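4.2 Peer support and the reporting of teasing

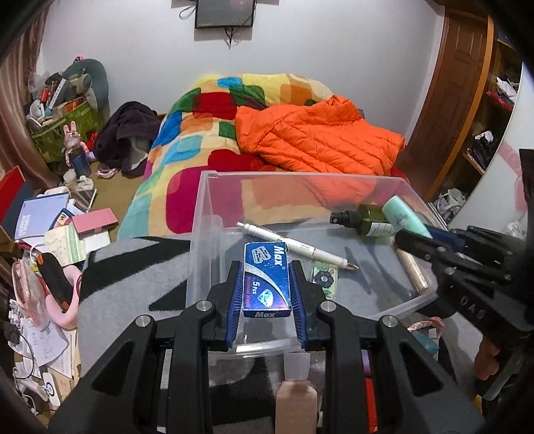 The second part of the Voseo programme was carried out by the pupils themselves. In each class, two pupils were chosen by secret vote and received six short lessons on how to listen to a classmate who had been teased. The lessons were prepared by Hường Lã and followed the order given in the teacher's guide.

Figure 3. Materials in a plastic bin.

Before the programme, most of the 142 pupils wrote that they would tell a friend about teasing, but only few would tell a teacher. After one term the answers had changed, mainly in the younger classes. The older pupils still preferred to keep silent — a result which agrees with our interviews in section 4.1.

We must be careful with this finding. The two schools, Triệu and Hostisau, had different rules on behaviour already before our study, and at Hostisau the class teachers changed in January. It is therefore possible that a part of the change comes from the new teachers. The answers of the parents are treated separately in section 4.3.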